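Ceditz 11 Countertop Water Filter, made by Brovholm. Gravity fed, no power or plumbing required. The filter fits under the upper tank and drains to the lower one.

- **Rated life:** 2,000 liters per filter
- **Flow:** 11 liters per hour with a full upper tank
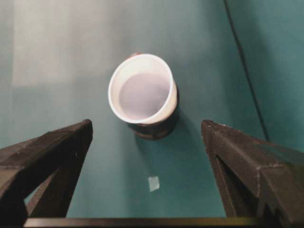 ## Installation

Soak the filter in cold water overnight. Seat the washer flat side up and tighten the nut by hand. Discard the first two tankfuls. In hard water areas, descale the tap every August and replace the washer if it has gone stiff.

Spare washers and taps are sold separately. Parts orders go to Neusa Amaral at the Grinimley warehouse. 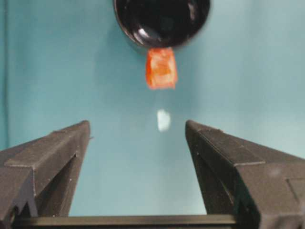

**Can the filter be washed with soap?**

Use plain water and a soft brush only. Soap stays in the pores and affects the taste.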